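About Solldale

Small outfit, sixteen of us, second floor of the old Pinetti building. Started in June with two desks and a borrowed kettle. We collect demonstrations for robot learning. That's it, that's the whole business.

What that means day to day: somebody drives the arms, the robot does a household job, we record it, label it, do it again. Folding, wrapping, sorting, putting lids on. Paper is this month. Paper is hard! It curls, it slides, it rips, and no two goes look alike, so a model needs a lot of goes.

Sqalli set, first release: 4,000 episodes, 235 tasks, 9 rooms. Failed tries kept in and marked as failed. Customers kept asking for those so we stoped throwing them out.

Who's who. Evdokia Balaskas runs collection and the schedule. Xuân Tôn, labeling and quality checks. Apostolos Dimitriou keeps the hardware going, mostly wrists and cables. Everybody takes driving shifts, Evdokia included.

We train new drivers ourselves, two weeks, paid. No robotics background needed. Steady hands and patience, yes. Openings go up on the jobs page when we have them, none right now, check back.

Visits by appointment, mornings best. Ring the bell twice, it sticks. Parking round the back, teh front spots belong to the dentist.

Gift wrap, Sqalli part two, in progress:

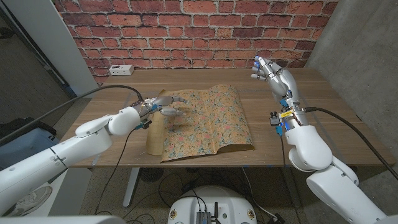
Danai Tsoukalas: Are the failed tries labeled by where they went wrong, or only pass/fail? We train on recoveries and would need the moment it slipped.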